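Projects > Robotics Lab > Student Reports > Pushing Blocks with Words

Pushing Blocks with Words: A Small Planner for Tabletop Commands
Final project report, Apr 30, 2026
14 shares | 6 comments

What we set out to do

Our team wanted a robot arm to follow short typed commands such as "push the red star next to the green cylinder." No grasping, just pushing. We picked pushing because it looked easy, and it was the best wrong guess we made all term! A block you are pushing wants to turn, slide off to one side or bump into its neighbor, and every one of those became a software problem for us to work on.

The code is called Feron. It has a part that reads the command, a part that finds the blocks, a part that plans the push and a loop that keeps correcting the arm while it moves. We wrote most of it in Python, and the motion layer sits on top of Lukance, the arm driver our lab already uses.

Reading the command

We kept the language side simple. A command names a block by color and shape, then gives a goal: next to another block, away from another block, or to a part of the board. Color alone is not enough to pick a block, and neither is shape, so the parser always looks for both. If it gets only one ("push the star"), it asks which one you mean. We tried letting it guess, and it guessed with great confidence and was wrong a lot.

Finding the blocks

A color filter picks out blobs, and a small classifier names the shape of each one. We trained the classifier on 167 labeled pictures, which sounds tiny, and it is, but the blocks are plain and the light over the table hardly changes. The hardest pair was the hexagon and the cylinder. From a low angle their outlines are close, so we added the count of visible side faces as a feature, and that cleared up most of the mix-ups.

The other trouble was the arm itself. It gets between the camera and the board all the time, and in our first version a block that went out of sight was simply deleted from the world. The planner would then happily run a path straight through it. Now every block keeps its last known position for 30 camera updates after it disappears, and the planner treats that spot as taken. 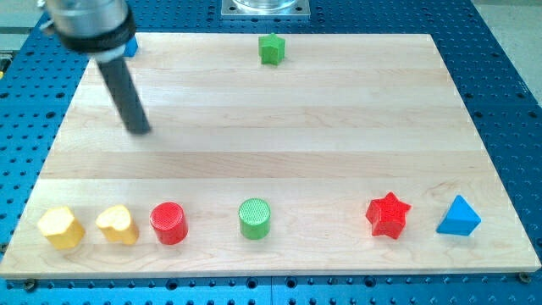 Planning the push

With the blue triangle, the red star and the cylinders along the front edge of the board, there is very little wood in front of them to work with. A push toward the front edge would send a block over it, so the planner marks a strip along each edge as off limits for goals. It also has to find a contact point on the far side of the block from the goal, and a free path for the rod to get there. We use a plain grid search for this. The grid is coarse, and nobody on the team is proud of it, but it is fast enough to run again every time the picture changes.

Picking the contact point took us most of March. Cylinders are friendly: push through the center and they go more or less where you want. Stars are not. If the tip lands in the notch between two points, the star tracks nicely, and if it lands on the side of a point, the star spins. We ended up scoring the possible contact points by how far the push line passes from the center, with a bonus for notches. The heart got the same bonus for its dip – a happy accident of the way we had written the code.

Closing the loop

Our first controller planned one long push and ran it blind. The new one makes a short push, looks again and replans. It is slower and so much better. We watched it catch a drifting triangle and nudge it back for the first time late one evening, and there was some yelling in the lab.

Results

We ran 100 commands with the final version and scored each one by hand. The "next to" commands did best. "Away from" was weaker, mainly when the block started near an edge and the planner had nowhere to send it. In 2 runs the arm stopped by itself on a force limit, both times with a block pinned against another one. We have not fixed this yet. The loop should notice that a block is not moving and back off, and right now it just pushes again.

What we would do next

Learn the contact scores from logged pushes instead of setting them by hand. We already save every push with its before and after positions, so the data is sitting there. We would also like commands with more than one step, such as clearing a gap first and then filling it. The parser can nearly do this already, but the planner only keeps one goal at a time.

The logging tool (we named it Butt, after the end of a log, and yes, we regret it during talks) is in the same folder as the main code, with a short readme.

Related reports
Pruronura: Drawing Robot Paths in the Browser
Tuning a Force Limit Without Breaking Anything
Color Filters That Survive a Cloudy Day
Grid Search or Sampling? Two Planners on One Arm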